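Sorting small bits on a worktop: what's worth the bother

Every tips page will tell you to buy a drawer organiser first. I bought the Kandar one, 14 compartments, and after a month half of them held one washer each and the rest held what I'd call gravel. So I've gone off organisers as a starting point. Clear a table and sort on that. Buy the boxes afterwards, if you still want them.

A pale surface does help, I'll grant that. Dark wood swallows cable ties and anything purple or navy. If you have to push two tables together to get the space, keep the small stuff on one of them and shove the tubes, trays and general clutter onto the far one. The seam is where little blocks and offcuts of dowel go to disappear, so run a strip of masking tape along it. The Drokby "gap cover" does the same job for a good deal more money.

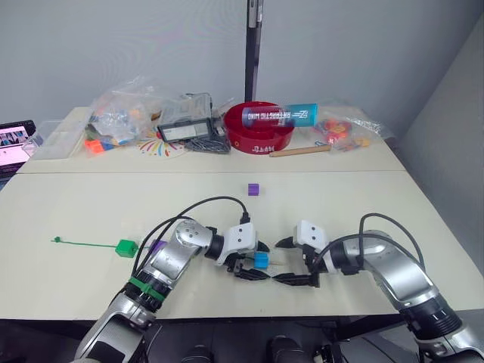 Jianhua Fu wrote in that tape leaves a gummy line if it stays down past a weekend, and that a folded tea towel laid over the join does just as well. Fair enough. I tried it and the towel crept about a bit, but it left no residue. Take your pick.

Trays. A round one with a raised rim is fine for things that roll, and useless for anything long, which ends up balanced across the top and falls off when you reach past it. Long things want to lie flat on the table, all pointing the same way.

Cable ties: the advice to sort them by colour is nonsense unless your colours mean something. Sort by length. I bundle mine in lots of 50 with a rubber band, and the odd ones go in a jam jar.

As for the Clalano sorting mat with its printed grid, I can't see what it does that a sheet of lining paper and a pencil won't. The grid squares are too small for blocks and too big for screws. Mine now lives under the cat's bowl.

Stop after an hour. Past that I start making piles called "other".

Questions and corrections: use the contact form | © Worktop Notes | Back to top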